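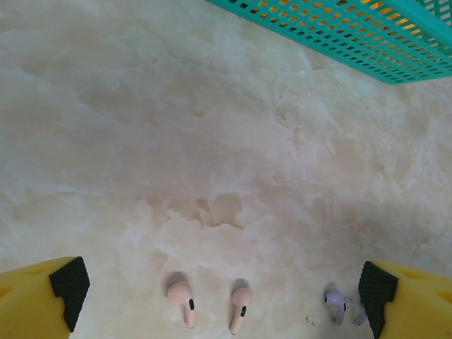
Notes on pair grouping in the Layug policy, wrist view only. Short thread.

1/ Task: earbuds on a patterned countertop, two colors, sort by pair into a basket. The prompt names a color. Nothing in it gives a position.

2/ Baseline picks whichever bud is nearest the pads. With pink and lavender both in reach it ignores the color word too often to be useful.

3/ Melahat Ağca's change: train on 1000 episodes relabeled after the fact, so the prompt matches the bud that got picked. No new collection. Same network, same action head.

4/ Over 44 held-out trials, wrong-color picks fell to 4. The remaining errors share one trait — the target bud is partly hidden behind a finger at the start.

5/ Marble veining was our main worry. Pale buds on pale stone, soft shadows. Swapping to a plain gray mat made no difference we could measure.

6/ What did matter: backing off about 2 cm before the first grasp. The Preta runs skip this step and do worse on occluded starts.

7/ Not tested: left vs. right bud within a pair. Labels for that are in progress. Relabeling script goes up with the Wukier code in June.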